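Updated Nov 12, 2023. Replaces the October sheet. Throw that one out, the level numbers were wrong.

## 4. Recording a neighbor's recollections at home

Covers one sit-down, one narrator, one interviewer. For group sittings see section 6. For phone see section 7 (short, we don't like phone).

The Forkholm street history uses the Tustico recorder and the Trarnska clip mic. Everything below assumes those two. If you've got your own gear, fine, but the file settings in 4.3 still apply.

### 4.1 Before you leave

1. Charge the recorder overnight. Full battery gets you through any interview you should be doing.
2. Format the card **in the recorder**, not on your laptop.
3. Check the last interview has been copied to the Saithong drive before you do step 2. Read that again.
4. Pack: recorder, clip mic, foam cover, spare card, cable, two consent forms, pen, the street map for the decade you're asking about.
5. Call the narrator the day before. Confirm the address, who else will be home, and whether they want the family in the room.

> **Caution:** formatting can't be undone. We lost the first half of Hrefna Holst's talk on the boycott years this way and she had to sit for it twice. The second telling was shorter.

### 4.2 Picking the room

Narrators will offer you the front room. Say thanks and ask if you can look at the others. Front rooms are on the street side and the street is loud.

1. Stand still for a full minute. Listen. Fridge, fan, clock, dog, the neighbor's radio.
2. Ask before you switch anything off. Turn it back on when you go – specially the fridge. Put your car keys in it so you can't leave without looking.
3. Carpets and curtains good. Kitchens bad. Big bare dens with a piano, bad, but sometimes the piano is the story, so use your head.
4. Sit the narrator in the chair they normally use. Don't move them for the sound. You move.
5. Sit at a corner from them, knees nearly touching the same table leg. Straight across feels like a police station.

Note: if there's a record player or an old radio in the room, leave it off during the interview but do ask about it. People will give you a whole summer off one record. Write down the title and label after, not during.

### 4.3 Recorder settings

1. Power on. Hold the side key until the screen lights.
2. Menu > Format > WAV. Not MP3. Never MP3.
3. Menu > Input > Ext. The clip mic is dead untill you do this, and the built-in one will happily record the ceiling instead.
4. Menu > Low Cut > On. Kills truck rumble.
5. Menu > Auto Level > Off.
6. Clip the mic a hand's width under the chin. Watch for necklaces, brooches, church pins. Ask, don't reach.
7. Ask what they had for breakfast. Set the level while they answer. Peaks should touch the second mark from the top and not go over.
8. Headphones on for the first 10 minutes. After that, off. It's rude, and you'll stop listening to the words.

If the narrator drops their voice for a hard part, do **not** reach for the dial. Quiet can be fixed later. The moment can't.

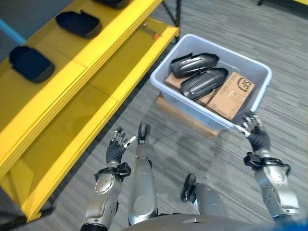
Orathai Boonyarit wrote back on the draft that step 5 is wrong for her. She leaves Auto Level on when the narrator sings, or when there's a hymn or a march song coming, and says she's never had one spoiled by it. Off, she got a freedom song from a retired bus driver that was mush from the second verse. Her other point: ask early on if there's going to be singing, they usually know.

OK. So: talk only, Auto Level off. Singing expected, on. Step 5 stays as printed until the next full revision, pencil it in.

### 4.4 Consent

1. Go through the form out loud, before recording. All of it.
2. Start the recorder. Say the date, the place, your name, their name. Have them say their name too and spell it.
3. Ask on the recording: "Is it all right that we keep this and let people hear it?" Wait for a spoken yes.
4. Both sign. One copy stays in the house.
5. If they want a part closed, write the start and end time on the form. Closed means closed – no quoting it at the library talk, no telling your sister.

Note: people mention famous neighbors. That's often why you're there. But get the narrator's own life down first: where they worked, where they shopped, who did their hair, which church. Leave the famous family for the second half. Uyên Văn runs hers this way and gets far better tape of both.

### 4.5 During

1. Short questions. "What was the block like in the morning?" Then stop talking.
2. Silence is OK. Count to ten in your head before you fill it.
3. Nod, don't say "mm-hmm." It's all over the early tapes and can't be cut out.
4. Don't correct dates. Write your version in the notebook and check it at home.
5. If they cry, ask if they want to pause. Pause, don't stop. Stop makes a new file.
6. Check the red light every time you turn a page.

> **Caution:** the pause light blinks, the record light is steady. Blinking means you are recording nothing.

### 4.6 After

1. Let it run a minute after the last question. The best story comes while you're winding the cable.
2. Press Stop. Wait for "Saved." Then power off. Pulling the battery early kills the file.
3. Slide the card's lock tab over.
4. Same night: copy to the Saithong drive, folder by surname, then play 3 spots from the file – start, middle, end.
5. Fill in the log. Names as they were spelled to you, not as you'd guess.
6. Photos and letters borrowed from the narrator get a receipt. Scan portraits and letters at 800, everything else at 700, and take them back in person.
7. Thank-you card within the week. Handwritten. Offer a copy of the recording, and ask if it should be a disc or a stick becuase half our narrators have nothing to play a disc on.

File won't open? Don't try repair software. Lock the card, bag it, hand it to Chanida Petchrat or Jintana Kamolrat. Use the spare in the meantime.

Transcripts: section 5.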